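Group 4 final report - 1974 roadster brake rebuild
Delyth Landeg, Kobe Wuyts, Deming Song

The car came from Evmont Classics with 70 thousand miles on it and a soft pedal. Job was to rebuild the front calipers, new lines, bleed, road test. Budget 300 dollars, we spent all of it.

Took us 11 sessions. Left caliper came apart fine, right one had a siezed piston. Kobe got it out with grease pressure. Bores cleaned up ok, no pitting, so new seals only. 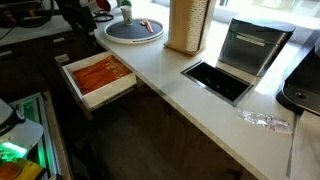 Fig. 2. Open drawer below the white counter.

Lines were harder. First two flares leaked, wrong die. Redid them, left overnight, dry after 24 hours.

Road test: pedal firm, slight pull to the left under hard braking. Probably the old hose on the right side, we didnt replace it. Would do both hoses next time. Torque values are in appendix B.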